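Matel Block Printing Ink, Oil-Based, Water Washable

Home / Printmaking / Relief Inks / Matel

In stock. Usually leaves our shop by the next Wednesday.

If you have ever pulled a print that looked wonderful wet and then watched it dry to something flat and chalky, you will understand why we were so pleased to find Matel. It is a proper oil-based relief ink, with the depth and the slight sheen you want from oil, and it cleans up at the kitchen sink with dish soap and warm water. We have been using it on our own bench since May, on lino and on cherry and on a few stubborn pieces of birch, and I keep reaching past the other tubes to get to it.

The ink is stiff when it comes out of the tube. Please don't be alarmed by this! Squeeze a line onto your slab, work it back and forth with a palette knife for a minute or so, and it loosens into something lovely and buttery. Then roll it out thin, thinner than you think, until the brayer makes a soft hissing sound. If it sounds sticky and looks like orange peel you have too much on the slab, so scrape a little off and try again.

Colors

The range is a small one, and I've come to like that. There's a warm black and a cool black, a good opaque white, Barn Red, Ochre, Harbor Blue, Spruce and a transparent extender. Spruce is the one people write to us about. It is a very dark green straight from the tube and opens up beautifully with a bit of extender, so you can get the near trees and the far trees of a landscape out of one color. Barn Red leans brown and sits next to it very happily.

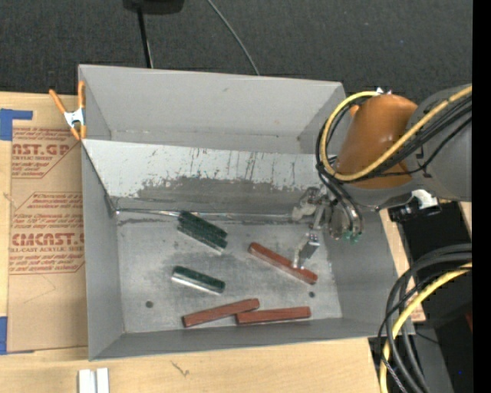 Mixing is easy, and the colors stay clear longer than you might expect before they go to mud. Do mix more than you need for the edition. Matching a color halfway through a run is a miserable way to spend an evening, and leftover ink keeps nicely for a week or two under a bit of wax paper pressed right down onto the surface.

Paper and drying

Matel likes a smooth, slightly absorbent paper. Our regular pick is the Sullska kozo blend, which takes a hand-rubbed print with a wooden spoon and never fights you. The Macedo cotton sheets are heavier and do better through a press. On kozo a thin layer is dry to the touch in 2 days. On cotton give it 4, and longer if your studio is damp, as ours is for a good part of the year. The extender slows things down a little, so if you've used a lot of it, leave the prints hanging and go do something else.

Cleaning up

Wipe the block with a rag first and get off as much ink as you can, then use dish soap and a soft brush. Lino can take a quick rinse. Wood shouldn't be soaked, so use a damp cloth and let the block dry standing on its edge, away from the heater. Brayers should be hung up or laid on their backs, never left sitting on the roller (I have ruined a very nice one that way and I still think about it).

What customers say

"I teach an evening class and we get through a lot of ink. My students made more than 80 prints with the Spruce and the cool black last term, and the sink still looks like a sink. I wish the white came in a bigger tube." Hongjun Yan

Details

Oil-based, soap and water cleanup
For lino, wood and soft carving blocks
Sold as single tubes or as a starter set of the two blacks, white and Barn Red
Extender sold separately
Keep the cap threads clean or you'll need pliers

Not sure which paper to pair it with, or whether it will suit the press you have? Write to Jianhua Zhong at the Wultomau shop and tell her what you're working on. She prints most weekends and is happy to talk it over.

You may also like: Sullska kozo blend, Macedo cotton sheets, soft rubber brayers, bamboo barens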